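### 4.2 Shade matching in reused garments

The survey at Tuncer covered 399 garments, drawn from a larger intake of 400; one was withdrawn when its record was found to have been entered twice. Sorting staff were asked to place each item in one of 11 colour groups, using the printed chart supplied by Brunik. Agreement between pairs of sorters was high for reds and blues and fell sharply for muted greens, greys and browns.

Rosales and Miranda have argued that this weakness lies in the chart, whose greens are too widely spaced to be of use for faded cotton. Our results lend some support to that view. When the four disputed groups were sorted again under the lamps fitted at the Vustar site, most of the disagreement remained, although sorters reported greater confidence in their answers. Confidence and agreement should therefore be recorded separately in future work.

The cost of poor matching falls mainly on the resale stage. Shops taking part in the Dreroris scheme order by colour group and return mixed bundles at their own expense, and several told us that they had stopped ordering greens altogether. A garment close in shade to the cloth beneath it, as in Figure 4, is also harder to judge by eye than one laid on a plain white surface.

**Figure 4.** Green T-shirt on sage-green cloth.

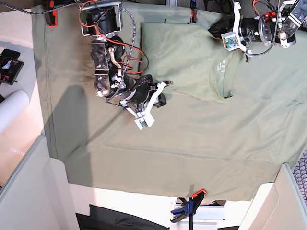 We therefore recommend that the chart be extended before the next intake in October, and that shops be consulted on the names given to the new groups. The question of pricing, which was raised at both sites, is taken up in Section 5.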